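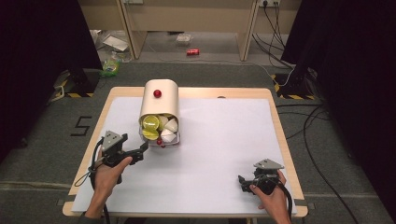
*Craft table, April, paper down*

**gulness_attic:** Finally sorting my bead tub! I love white paper under everything — those little red ones would vanish on bare wood.

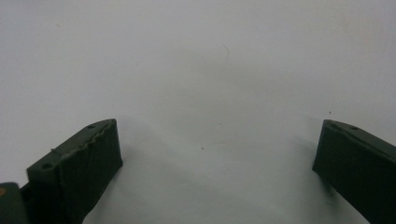 **peñalver_beads:** Paper is fine, but mine always creeps and wrinkles. Yours looks nice and smooth, so maybe you buy heavier stuff than I do. I'm a felt person. 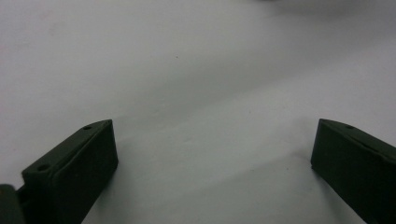

**gulness_attic:** Felt grabs lint, though, and I do hate picking fuzz off beads.

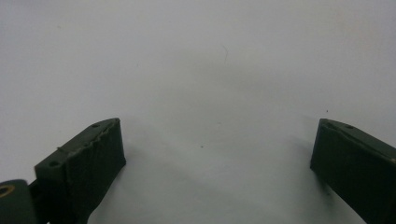 *Plain pale background, no pattern*

**waltent10:** Still team felt, sorry!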